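Home Boards Workshop Talk Benches and Storage Search Log in

Sole-shaped holders on a bench, fixed or loose?

orlandini_lasts
Hello all, long-time reader and only an occasional poster, so please be patient with me. I do shoe repair in a small shop (resoling mostly, a fair amount of orthotic work, the odd dance shoe) and I'm redoing my main bench in August while things are slow. I have been thinking for months about putting a row of shaped holders along the top, the kind with a raised edge and a high back, so a shoe or an insole can sit in its own spot between steps. Right now everything lives in a heap and I spend half my morning matching lefts to rights.

My question is whether to fasten them down or leave them loose. My bench is 153 inches long, it was built for the room by the man who had the shop before me, and I love it dearly, so I'm a little nervous about putting holes in it. I'd also be glad to hear about color. My top is dark brown and I lose every tack I drop on it.

peg_and_welt
Fixed! Every time, fixed. I had loose ones for two years and they migrated. You reach for the one on the left and it's slid over by the glue pot, and then you nudge the next one along to make room, and by Wednesday you've got them all bunched up at one end like sheep in the rain. Two screws each, from underneath if you can get there, and be done with it.

Jade Bramwell
I'm going to disagree with Peg, with love. I run the alterations counter at Vovstead and we share a back room with the shoe side, and the loose ones have been wonderful for us, because we clear the whole table twice a day for other work. If you fasten them down you've given up that bench for anything else, forever. Try cutting a coat lining around a row of screwed-down shoe trays! What we did was put a square of rubber shelf liner under each one. They stay where you put them until you want them somewhere else.

peg_and_welt
Jade, that's fair if you're sharing the room, but orlandini said it's the main bench in a repair shop. What else is going on it? You want the same place for the same job every time, so your hands learn it.

orlandini_lasts
Well, my sandwich, for one. But yes, mostly shoes. I do cut leather at the far end, so I'd want to keep that part clear whatever I decide.

Toivo Koivisto
Good evening from a cold garage. I make insoles and some boots, and I've built three of these benches now, so I have opinions, some of them even useful. Spacing matters more than screws. People crowd the holders because they want more of them on the bench, and then they can't get a hand down between two to lift one shoe out without knocking its neighbor. Set them out with a wide gap, stand there and pretend to work for a while, and then make the gap wider still. Put the high back away from you and the toe toward you, so you aren't reaching over the tall part all day long.

As for color, I painted my second bench yellow and I would never go back. Black holders on a yellow top, you can see what's in its place and what isn't from clear across the room, and a dropped tack shows right up. My wife says it looks like a school bus. She may be right, but I've stopped stepping on tacks.

There's a long table laid out along these lines that I keep going back to when somebody asks about spacing:

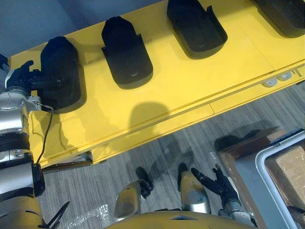

Black sole-shaped holders in a row on a long yellow table, high backs to the far side.

Look how evenly they're spaced, one to the next. That's the gap I mean. I'd go for something like that and then put a small lip on the near edge to stop the rolling things.

Jade Bramwell
Oh, I do like that yellow. And even spacing is so restful to look at, isn't it? I'll grant that a row like that makes a good argument for picking your spots and sticking to them, though I'd still want to be able to lift mine off.

peg_and_welt
Halfway measure, then: dowels. Put two short pegs in the bottom of each holder and drill shallow holes in the bench to match. They drop in, they don't wander, and they lift straight out when Jade comes by with her coat lining.

orlandini_lasts
Dowels! That might be the one. I can live with a few shallow holes. I'm still not sure about the yellow, it's a very nice old top and I'd feel like a criminal painting it.

Toivo Koivisto
Then don't paint it. Cut a thin panel, paint that, and lay it over the top. Drill the panel for the dowels and leave the old bench alone underneath. Everybody gets what they want, and the fellow who built it can rest easy.

Last updated in August

Reader comments

imow_fan: We did the painted panel idea in our skate rental room. Go with a satin finish, the gloss gave us terrible glare under the lights.

Cloltis: Does anyone know if the dowel trick holds up with heavy work boots? Mine are size 16 and they tip anything.

rosie217: Cloltis, longer dowels, and glue them into the holder. Ask me how I know.

Back to Benches and Storage Next thread Top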